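We use cookies to remember your settings and to count visits. By continuing to read you accept this. OK | Cookie settings

Sorting Out a Bed Full of Bedding

By Ruba Masri
July 25, 2020

1,278 shares | 2 comments

Twice a year I take every blanket, comforter, spare pillow and cover out of the closet and pile it all on the bed. It takes most of a morning, and the room looks terrible until lunch. I do it on the bed because the bed is flat, clean and the right height, and I can't go to sleep until it's finished.

Strip the bed first and get the sheets into the wash. Put a clean flat sheet over the mattress so that nothing you've already washed ends up on a bare mattress pad. Then bring out everything from the closet, including whatever has been pushed to the back of the top shelf. Check the couch and the guest room too. Throws wander.

Sort by thickness before you sort by anything else. Colors and sets don't matter yet. Heavy comforters go at the foot of the bed, lighter quilts and blankets in the middle, and pillows, cushion covers and odd pieces of cloth at the head.

Check each piece as you pick it up. Run your hand along the edges and feel for open seams. On a quilted comforter, look at the stitching lines, since one broken thread can let go a whole row. Hold thin blankets up to the window to find worn spots. Anything that needs mending goes over a chair, not back in the pile, or it will be back in the closet with the hole still in it.
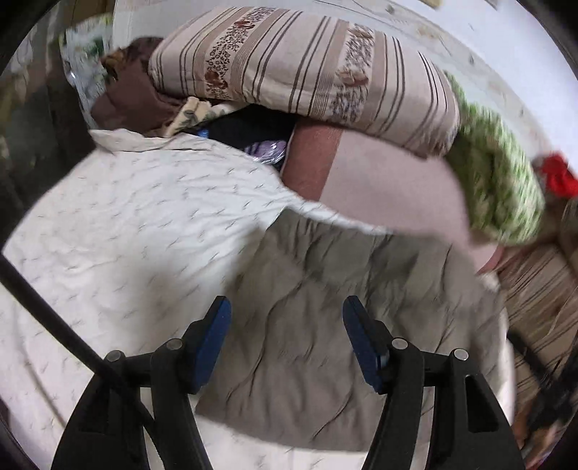

Smell things as well. Cotton that has been folded up for months picks up a stale closet smell even when it's clean. An hour on the line or over a stair rail will usually take care of it. If it doesn't, wash the piece again and leave out the fabric softener, which builds up and holds odors.

Washing

Read the label before putting a comforter in your own machine. If you have to push it down to close the door, it's too big for that washer and won't rinse properly. Take it to a laundromat with large front loaders. Use half the detergent you think you need.

Wash reds and strong pinks by themselves the first few times. I lost a good white blanket to a red pillowcase that I was sure had stopped bleeding. Patterned pillow covers should be turned inside out and washed cool, and zippers should be closed.

Dry everything longer than seems necessary. The middle of a comforter stays damp well after the outside feels done. Stop the dryer every half hour, shake the comforter out, turn it over and put it back – clean tennis balls help break up the lumps.

Folding

For a blanket, fold in half lengthwise, then in half again, then in thirds from the short end. Put the folded edge facing out on the shelf. You can then count what you have and pull one out without dragging down the rest.

Thick comforters don't fold well in thirds. Fold them in half lengthwise and roll them from one end, kneeling on the roll as you go to press the air out. Tie with a strip of old sheet. Elastic leaves a crease.

Small pieces are what make a closet messy. I put pillowcases and cushion covers inside one large pillowcase and fold the top under. One bundle per bedroom is plenty.

Storing

Keep bedding off the floor and away from outside walls, where it can get damp. Cotton bags are better than plastic for long storage. Vacuum bags save room, but I wouldn't use them for down, and I'd open them after a season to let the filling recover.

Heavy things go on the lowest shelf, and the blanket you reach for most goes at chest height. Leave a gap at the top of each stack so air can move. Mark the bags with a piece of masking tape giving the bed size. Queen and full look the same once they're rolled up.

What to let go

Two sets of sheets per bed and one spare blanket per person covers us, with one extra comforter for visitors. Flat pillows that stay folded when you fold them in half are finished. Animal shelters often take old blankets and towels, but call first, as many don't accept pillows or anything with loose filling.

I'll do the next round in September, when the heavy comforters go back on the beds and the summer quilts get washed and put away.

2 comments

Nizar Smadi
I roll ours too, but I tie them in two places. With only one tie in the middle, the ends open up on the shelf.

Ruba Masri
Two ties is better for a king size. I'll try it on the big one.

Get new household tips by email. Enter your address to subscribe. Join 1,608 readers.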